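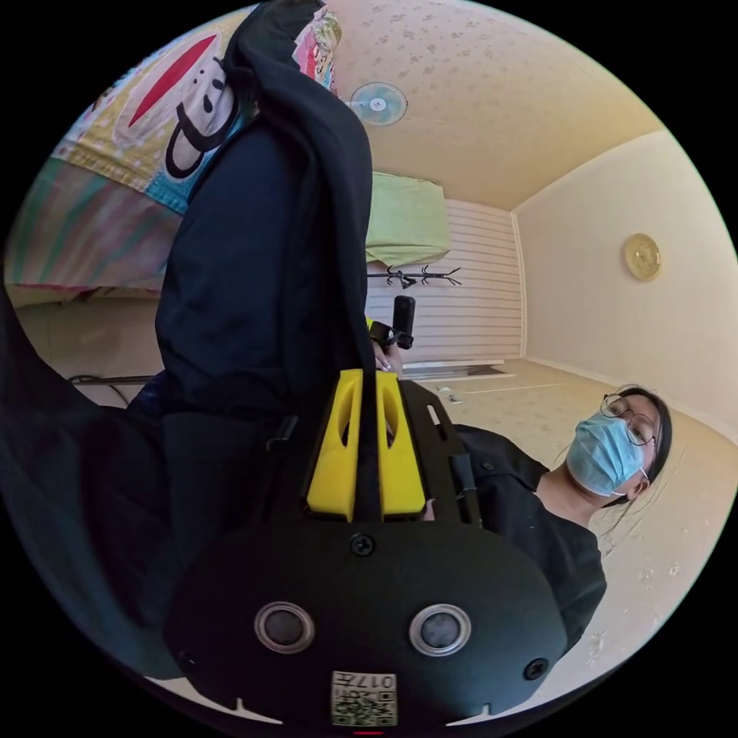
Switching to a standing desk, worth it?
Posted in: Home Office

furthorpe_kw
7 Apr 2019
OK so my back has been killing me since November and my wife is tired of hearing about it. I've been working from home full time, same dining chair, same table. Thinking of getting one of those crank-up desks, but I don't want to drop a pile of cash and then sit at it like a regular desk. Anybody stick with it?

brollbridge20
I did, two years now! Took me a couple weeks to get used to it (my feet hated me) but I stand most mornings and sit after lunch. Get a mat. Seriously, get the mat first.

Naster
Gonna disagree. Mine's been in the down position for a year. I spent the money on a decent chair after that and it did way more for my back than standing ever did. You said dining chair, so that's your problem right there.

brollbridge20
I mean sure, but a good chair costs as much as the desk.

Naster
Not used it doesn't. Paid 100 bucks for mine at an office that was closing down. Arms are a little scratched up, who cares.

K. Aidoo
Try it for free before you buy anything. I put my laptop on the ironing board for a week, looked ridiculous, worked great. I found out I can stand for calls but I can't type standing up to save my life.

furthorpe_kw
Ha, the ironing board is genius. Doing that tomorrow. And fine, Naster, I'll look at chairs too. Do you remember if yours has the adjustable lower back thing?

Naster
It does, there's a knob on the left side. Stiff as heck but it stays put.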